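Etiquetas: Laboratorio · Material de vidrio · Hilos

Hilo sobre vidrio de laboratorio, para quien empieza este curso en prácticas. Lo básico que repetimos cada enero.

1/ El matraz Erlenmeyer no es para medir. Las marcas del cono son orientativas, suelen ir con un margen del 5 %. Si necesitas 50 ml de verdad, probeta o pipeta.

♥ 52 · 8 respuestas

2/ Para qué vale entonces: agitar, disolver, valorar. El cuello estrecho deja girar el líquido sin que salpique. En un vaso de precipitados eso mismo acaba en la bata.

3/ El vaso sirve para trasvasar y para tener a mano lo que vas a gastar. Boca ancha, pico para verter. Yo trabajo casi siempre con los dos juntos en la mesa.

4/ Etiqueta antes de llenar. Agua destilada, etanol y ácido diluido se ven exactamente igual. Rotulador de vidrio o cinta, con contenido y fecha – las iniciales también.

5/ Me pregunta Sharada Kurian por los tamaños. Para prácticas, el de 250 ml es el que más sale del armario. Los de 600 ml son vasos, no matraces, y van en el estante de abajo.

6/ Lavado: detergente suave, escobilla, tres enjuagues con agua del grifo y uno con destilada. Boca abajo en el escurridor. Nada de papel por dentro, deja fibras.

7/ Antes de calentar, míralo a contraluz y gíralo despacio. Una raya fina en la base es motivo para retirarlo. Con los reflejos cuesta verla – ayuda poner detrás algo oscuro y mate.

♥ 50 · 3 respuestas

8/ Se coge por el cuerpo o por el cuello con la otra mano debajo. Lleno y solo por el cuello, no. Paora Whitelaw rompió así dos en una mañana y ahora lo explica él mejor que yo.

9/ Lo roto va al cubo rígido de vidrio. Recogedor y pinzas, nunca con la mano aunque lleves guantes.

10/ Mañana sigo con buretas: cómo purgarlas y cómo leer el menisco. Dejo uno de 250 y un vaso.

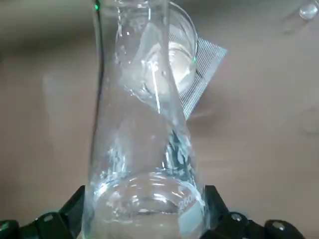
Matraz Erlenmeyer de 250 con líquido transparente; detrás, vaso de precipitados.

27 compartidos · 11 comentarios

Hilos recientes
Cómo leer un menisco sin agacharse mal
Qué guardar en el armario de ácidos
Pipetas: aforadas y graduadas
Cinta o rotulador para etiquetar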